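Kiều grocery co-op to take over old Skemelden building on Front Street

LEMINCOMBE, June 26, 2023 - The long empty Skemelden furniture building on Front Street has a new tenant. Finally.

Kiều, the member-owned grocery that has been squeezed into half a storefront on Mill Road, signed a lease on the place late last week and plans to be selling food out of it before the first snow. Lease runs 20 years. Rent was not disclosed.

"We've been tripping over each other for so long that I forgot what an aisle is," said Sơn Kim, general manager. "People come in with a stroller and the whole store has to back up."

The co-op has 1,040 member households. The Mill Road shop has room for one register, a single cooler and a produce stand that gets rolled out to the sidewalk each morning and rolled back in if it rains. It rains a lot.

The Skemelden building has been dark since the furniture store closed. A gym looked at it. A church looked at it. A carpet outlet got as far as hanging a banner, which stayed up for two winters after the deal fell through. Owner Hildegard Böttcher, whose family ran the furniture business, said she had turned down offers to knock it down for parking.

"I was not going to sell my father's store so somebody could leave a car on it," Böttcher said. She is keeping ownership and will pay for the roof. The co-op pays for everything inside.

And there is a lot inside to pay for. The loading dock needs a new door. The freight elevator hasn't passed inspection in years and will be taken out, not fixed. Floor drains have to go in for the coolers, meaning the concrete gets cut open across the back third of the building. Electrical service gets doubled. Upstairs stays closed for now, no budget for it, though Kim would like offices up there someday and maybe a room for classes.

Money comes from three places. A bank loan, member loans, and a grant from the county's downtown fund that was approved earlier in June on a split vote. Member loans start at $100 and pay back over 5 years with interest. Kim said the member portion is nearly filled but would not give a total, citing paperwork still out.

Not everybody is thrilled. At the county meeting, Khải Lương, who owns a corner market two blocks from the new site, asked why public money should go to one grocer and not another. He asked again Monday's-special style, holding up his own produce flyer. The board chair thanked him and moved on.

Reached by phone afterward, Lương was calmer but hadn't changed his mind.

"I've got nothing against them. I shop there, they have the good tofu," he said. "But I fixed my own roof. I fixed my own cooler. Where was the fund then?"

County staff say the downtown fund is open to any business moving into a building that has been vacant more than a year, and that existing stores can apply under a seperate program for storefront repairs. Lương said he had not heard of that one. He said he'd look into it.

Parking came up too, as it does. The furniture store had a small lot on the north side, still there, cracked and full of weeds. It will be repaved. Delivery trucks will come in off the alley, mornings only, under an agreement with the neighbors. Sun-ja Geum, who lives above the shoe repair shop across the alley, asked for the morning limit in writing and got it.

"I remember the furniture trucks," Geum said. "Five in the morning, beeping. I don't want to be woken up by lettuce."

What goes in the store is mostly settled. Produce up front by the windows. Bulk bins along the east wall, a lot more of them than now. A real meat counter, which the co-op has never had. Hot bar with soup and rice dishes, a few tables. Beer and wine are still waiting on the state.

Produce buyer Tín Hồ is the one most people ask for by name on Mill Road. He says more floor space changes who he can buy from. Right now a farm that shows up with a full pallet of squash gets sent home with most of it. Several growers out toward Tukudberg stopped calling for that reason.

"I had to tell a guy no on the best cabbages I saw all year," Hồ said. "Where would I put them? In my car? I did put some in my car."

He has been driving out to Tukudberg on his days off to get those farms back on the list. Two have said yes. One wants to see the loading dock first. An orchard out there is also talking about sending apples all fall, depending on the crop, and a dairy wants shelf space for yogurt.

Staffing will go up. Current workers all keep their jobs and hours, according to Kim, and hiring for the new spots starts later in the summer. Cashiers, stockers, a meat cutter, cooks for the hot bar. The meat cutter is the one they're worried about. "If you know one, send them over, I'm serious," Kim said.

The Mill Road shop stays open until the new one is ready, then closes for good. The landlord there already has somebody interested, no word on who. Members who use the bulletin board by the door should take their stuff down before the move, as it is coming over but the papers on it are not.
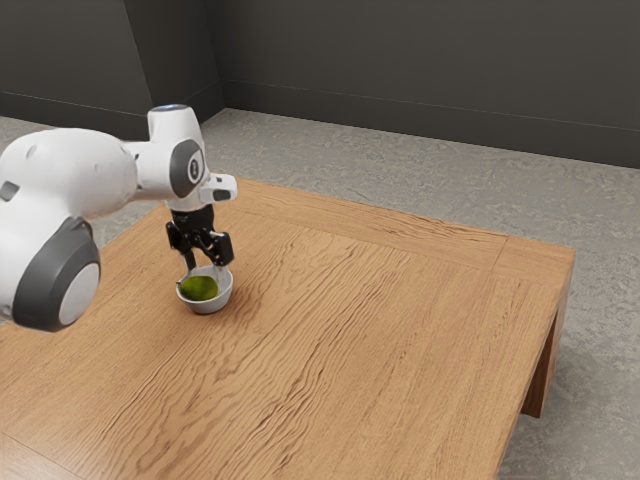

Do you have to be a member to shop at the new store?

Anyone can shop there, same as on Mill Road. Members get a discount at the register, a vote at the annual meeting and first pick on holiday orders.

Construction fencing goes up in the next couple weeks. The sidewalk on that side of Front Street will be closed between the bank and the corner while the roof is being worked on, and the bus stop moves one block south. The city says signs are comming.

A walk-through for members is planned once the floor is cut and patched. Closed shoes, no kids under 12, sign up at the register. Drawings of the floor layout are taped up next to the cooler on Mill Road, and there is a box for comments under them. Kim said he reads them all. So far the top request is wider aisles. Second is a bathroom.

There will be a bathroom, he said.

The old Skemelden sign, the big one with the rocking chair, stays on the building. Böttcher had it written into the lease. The co-op will hang its own sign lower down, over the doors, and has agreed to keep the bulbs in the chair working.

Questions about member loans can be taken to the Mill Road register during store hours. Comments on the alley delivery agreement go to the county clerk's office.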